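Gusdale 12/24 Stage Monitor

Posted in April by Drutulska Live Sound
14 shares | 2 comments

The Gusdale 12/24 is a passive wedge monitor for folk, acoustic and small festival stages. It carries one 12-inch driver and a horn, and sits at either of two angles depending on which side it is placed. The grey finish matches the Hallgrímsson side fills we hire out, and the two can share an amplifier rack.

Units are sold singly or in touring sets of 24. Each weighs 20 kg with the grille fitted. Order code is 1651. Speaker cable is not included - specify the length when ordering.

Stock is held at our Clovirham warehouse. Orders received before noon on Wednesday leave the same day. Hire customers may apply one week's hire fee against the purchase price, provided the unit is returned with its cover. 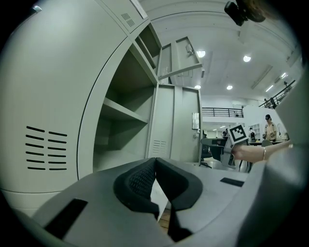
Spare drivers and grilles are ordered separately under the same code, with the suffix D or G.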